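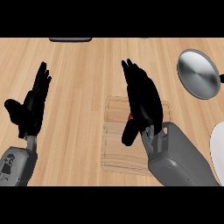
OK, slide one, and I start with the Endska shop survey – 267 replies, way more than I hoped for! Ask the room who has oiled a kitchen counter this year, then wait for the groans. Point at the tabletop up here, all those narrow planks in honey and tan, and say every seam is a place for crumbs to hide. Then my Trisudthorpe story (keep it short this time).

Next, cost. My first can of oil was 95 dollars and I put on far too much. Thin coats, wipe, wait overnight. Questions after the sanding slide.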